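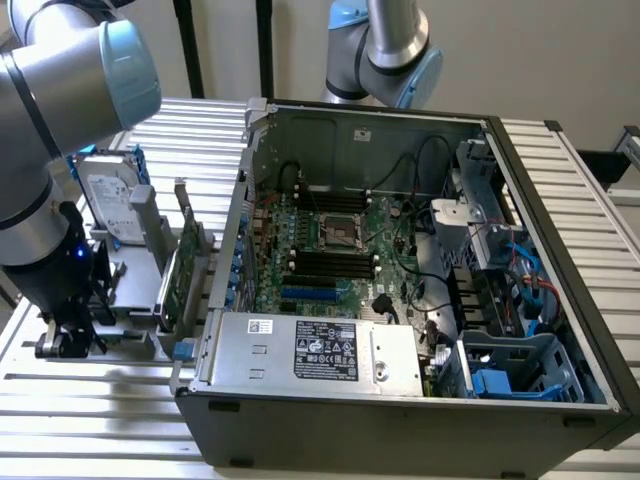
# Setting up a PC teardown cell with the Lestico starter kit

The Lestico kit promises that two arms can take apart an office desktop while you do something else. In my case the something else was watching it closely with one hand near the stop button. Nayeli Lozano lent me bench time at Pullberg in June, and these are the steps I wish had come in the box.

## 1. Place the tower

Lay the case on its side, panel off, open side up. Slide it against your stops and tighten them. The manual says "snug." Go past snug. A case that creeps will spoil every point you teach from here on.

## 2. Teach the landmarks

Bring the wrist camera in over the board and save a view. Lestico's software wants 3 landmarks. Pick big, dull things that don't bend:

- the processor socket
- the brightest expansion slot
- a corner of the vent grille

Leave cables alone. I used a wire loop on my first try and spent 46 minutes learning about wire.
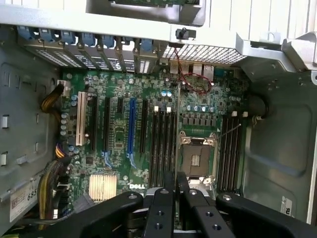
*Wrist view over the Dell board, with the blue slot left of the memory and the socket open.*

If the match score comes in under 200, dim the overhead lights and save the view again. The score has no units. I asked.

## 3. Set up the parts fixture

Bolt the fixture to the left of the case, within easy reach of the first arm. Give each part its own slot in the software and name it something you'll recognize later. "Slot_new_2" is not that name.

Drives stand upright, label where you can read it. For drives with plastic rails, teach the grip point with the rails on. Then run the approach at the slowest speed and stop at first contact. The default grip force is nearly enough, so raise it one notch and try again.

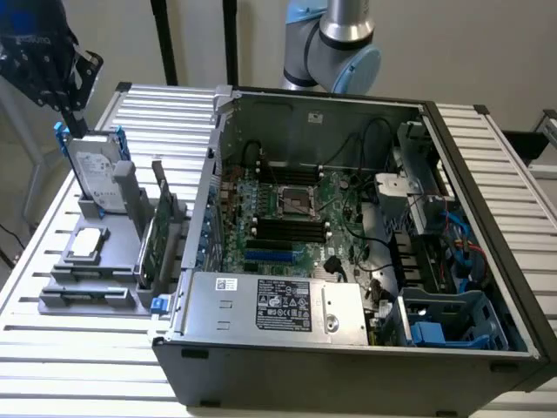 ## 4. Run it slowly, then less slowly

Do three full cycles at low speed before you touch the slider. Keep the second arm parked high until the first one behaves. The Restrepo add-on handles handoffs between arms and costs extra, as does the Asari cable that connects it.

Save the program under a new name before you change anything.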